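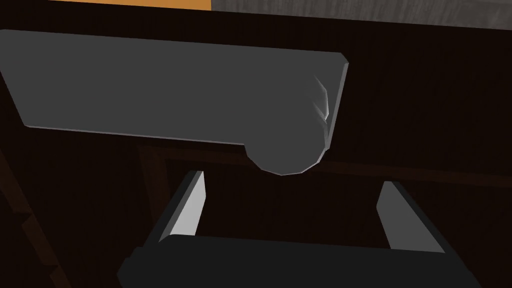 Stirine Under-Desk Dehumidifier, model 1005

Sold by Asholm Home & Workshop
Product code: ST1005
Availability: in stock at Skascombe, other branches to order

We don't sell many small dehumidifiers, and there's a reason. Most of the ones under the hundred pound mark are a fan, a cold plate the size of a biscuit and a lot of optimistic writing on the box. We have sent plenty back. The Stirine is one of the few we have kept on the shelf, and even so we'd like you to read this page before you order.

What it is
A compressor dehumidifier for one small room. Box room, larder, downstairs loo, the back end of a garage that has a proper door. It will not dry out a cellar. The makers say "suitable for homes of all sizes", which we think is daft, and we've told them so.

How much water it takes out
The leaflet claims 14 litres a day. That figure is measured in a very warm, very wet test room, and unless you are growing orchids you do not live in one. We ran ours in the stockroom at Skascombe through April, with the heating off, and on its best day it took out nearly 9 litres. Most days were well short of that. We still think that's decent for the size, but please don't buy it on the strength of the number on the carton.

Below the temperature of a cool larder it slows right down, as all compressor machines do. It has a defrost cycle and will stop blowing dry air while it sorts itself out. People ring us to say it's broken when it does this. It's normally fine. If your space is properly cold in winter, look at a desiccant machine instead and expect to pay more to run it.

Noise
Described by the makers as "whisper quiet". It isn't. It sounds like a fridge with a fan on top. You could watch television over it but we wouldn't sleep beside it, and on the high setting you'll want the door shut.

Controls
On and off, two fan speeds, and a dial for how dry you want the room. The dial has no numbers, only small and large raindrops. We'd have preferred numbers. A cheap hygrometer from our gauges section will tell you more than the dial does, and it's worth having one anyway so that you can see whether you needed a dehumidifier in the first place. Quite a few people with black spots round a window need to open the window.

No app, no wifi. We count that in its favour.

Emptying it
The tank slides out of the back, which is a silly place for it if you meant to stand the machine against a wall. It cuts out when full and a red light comes on. There's a spout for a hose if you'd sooner run it straight to a drain, but the hose is not in the box, and the spout is an awkward size. The Hughes drain hose fits after a minute in hot water. The cheaper one we used to stock did not fit at all and we've stopped selling it.

The drain works by gravity. There is no pump. If the waste pipe is higher than the spout – under a sink it often is – you will be emptying the tank by hand.

Filter
A mesh one that pulls out and rinses under the tap. Let it dry before it goes back. Stirine also sell a "fresh air" carbon filter as an extra. We couldn't tell any difference with it fitted and we don't stock it.

In the box
Dehumidifier
Tank with lid
Mesh filter (fitted)
Leaflet

Before you plug it in
Stand it upright and leave it overnight, especially if it has come by courier. Whatever the arrows on the carton say, we have seen how the vans get loaded.

Guarantee
2 years from the makers, for a fault in the machine. It doesn't cover a tank you've dropped. They want the receipt and a photo of the label underneath, so take the photo on the day you get it. Claims have been slow in our experience but they have paid out.

Returns
Unused and boxed, bring it back to any branch. Once it has had water through it we can only take it back if it's faulty. "It didn't cure the damp" is not a fault, I'm afraid – if the gutter leaks or the wall is bridged, no machine on this site is going to help, and you'd do better spending the money on a roofer.

Goes with
Hughes drain hose
Dial hygrometer
Spare mesh filter for Stirine 1005

Page last checked July 27, 2024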